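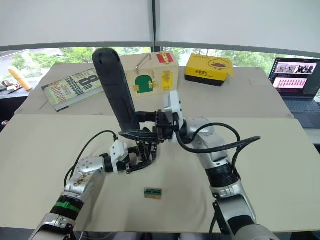

Huvham Garden is looking for a part-time seed packing and mail order assistant for the coming season. We grow and sell vegetable, herb and flower seed by post from our shed in Flestbridge, and the busy months are the first ones of the year. The job is mainly weighing seed, filling packets, labelling them and making up orders. Packing is done standing, at a table with a large beige board laid across it like the one in the photo, so you should be comfortable on your feet for most of a shift. Stools are provided for label work.

Position: Seed packing and mail order assistant
Type: Part-time, fixed term, with the chance of a second term from October
Location: 66 Yule Road, Flestbridge
Reports to: Haoran Lu, packing supervisor

What you will do

Weigh and fill seed packets by variety, using the batch sheet for that day
Check germination dates and set aside any stock that is past them
Print and apply labels
Pick and pack customer orders and take them to the afternoon mail pickup
Keep the storage shelves in order and the packing area swept
Answer simple customer emails about late or missing parcels

We carry 43 varieties of tomato alone and several of them have very similar names. Mixing up two of them means a customer finds out months later, so we care more about accuracy than speed. New staff pack beans and peas first and move on to the small seed once they know the system.

What we are looking for

Clear handwriting and good attention to detail
Able to lift mail tubs up and down one flight of stairs
Basic computer skills (email and a spreadsheet)
Able to work Saturdays when orders are heavy

An interest in gardening is helpful but you do not need experience. A driver's licence is useful for the mail run. Please note that we handle mustard, sesame and sunflower seed in the same room and cannot offer a workspace free of them.

Hours and pay

Shifts run from 9 to 2:30 with a paid break. We will agree on your days before you start. Pay is hourly and set out in the full job description, along with leave and overtime. Staff get seed at cost and first pick of leftover seedlings in spring. Training is paid.

How to apply

Send a resumé and a short note saying which days you can work to Sumeya Kumsa at the Garden office, or drop them in the box beside the front door. The note can be a few lines. If you have done repetitive or careful hand work of any kind, such as sewing, baking or lab work, please mention it.

Applications close at 5 p.m. on January 3, 2023. Interviews will be held in person the following week and include a short paid trial at packing. References will be asked for after the interview.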